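### 3.2 Small metal goods

The second group is the pocket items. Keychains, split rings, flat openers, tags. Sellalville households handed in 339 things in total and over half of the small metal ones had a ring on them somewhere. Sorted by what the piece does first, by decoration second (Dunbar's order, kept here). Openers turned out awkward: is it a tool or a souvenir? We put them under both, see Fig. 3.

Stamped dots and swirls are common on the flat steel pieces. Cheap to do, wears well.

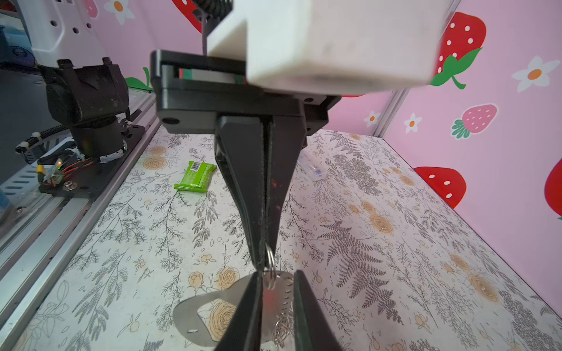 **Figure 3.** Flat metal keychain piece on a split ring, outline like a bottle opener, with dots and a swirling pattern on the narrower part.

Wear was harder to score. Two readers, three grades, and they disagreed mostly on the middle one. Rings get scratched by keys so a ring alone says little about how long the piece was carried. Owners in Gostard often couldnt remember where they got theirs, Haslam owners usually could. Not sure why. Interview notes are short on this, and the June round didnt ask at all.

Pieces with no ring left were kept in the same group adn marked "loose" in the table.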